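Ikville Community Board > Council & Local Politics > Lawn sign bylaw, second reading in May

Started by marigold_lane

Hello all, and sorry in advance for the length. I went along to the council meeting for the second reading of the sign bylaw and stayed to the bitter end, which my knees have been complaining of ever since. For those who haven't followed it, the draft would limit campaign signs to 2 per household, and they'd have to come down within 14 days of the vote. It would also make every candidate list who paid for the signs, even if the printing was donated by a friend or a local business.

I came away mostly in favour, to my own surprise. I love the colour of an election season as much as anyone (my late husband used to drive the kids down Hindard Road just to look at them all) but last time there was a house near the rink with so many you couldn't see the porch. And I would like to know who is paying. I don't think that's nosy of me.

Anyone else there? I'd be glad to hear how it struck you.

---

pisska_pete wrote:

Thanks for sitting through it, marigold, and for writing it up so kindly. I'm out in Pisska so I watched the stream, or at least the half of it that had sound.

I can't agree on the limit though. We're a ward of long driveways and corner lots, and a sign at the bottom of the lane is the only advertising a new candidate can afford. The incumbents already have everybody's name and phone number. Cap the signs and you've done them a lovely favour, whether anybody meant to or not. The disclosure part I'd vote for tomorrow.

---

tamarack wrote:

Pete, I hear you, but the spending is what worries me more than the lawns. The last ward race had one side declaring $1,620 for signs and mailers put together, and I got five mailers from them on my own. Somebody was helping with that. There's no shame in it! If a party or a business association wants to chip in for a council race, good for them, just write it on the form so that the rest of us can weigh it up.

---

hindard_rd_reader wrote:

Council races here are supposed to be non-partisan and I wish people would stop talking as if there's a secret party office behind every mailer. Sometimes a cousin owns a print shop. The ward was decided by 246 votes and I've yet to meet one person who changed their mind over a piece of cardboard.

---

marigold_lane wrote:

Now that's a fair point about the cousin, and I have one of those myself. But the draft doesn't forbid it, dear, it only asks that it be named. I have the paper copy on my kitchen table and I've read that clause three times over with my tea.

---

Szűcs wrote:

I had a nice long answer to this last night and lost the whole works when the computer shut itself off, so you're getting the shorter version.

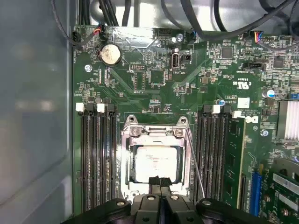
Inside the old desktop, dust and all

Anyway, the bylaw. I'd split the thing in two. Pass the disclosure part now, and send the sign limit back so they can look at bigger rural lots separately. Pieter Van Beek suggested much the same during the public comments and got a good round of applause for it, although the mayor moved along pretty quickly afterward.

---

pisska_pete wrote:

I'd sign on to that, Szűcs. Sorry about your post. I write mine in a separate document now after losing a beauty during the arena debate.

---

tamarack wrote:

Splitting it sounds sensible, but I'm nervous the disclosure half gets watered down once it's on its own. They've deferred it once already. At the moment the two halves are holding each other up. Could be I'm just being gloomy, it's been a grey sort of week.

---

hindard_rd_reader wrote:

Still a no from me on both, but I'll grant the take-down deadline is overdue. There's one on the fence across from me that's been through a whole winter and you can't even read the name any more.

---

marigold_lane wrote:

Oh, I know the very one! I wave at it.

Written comments go to the clerk's office and they told me email is fine so long as you put your street address on it. I'm going to send mine tonight after supper, in favour of the disclosure and asking them to think again about the bigger lots. Pete, you've moved me a little on that, so thank you. If anyone would like the clause numbers before they write theirs, send me a message and I'll type them out for you.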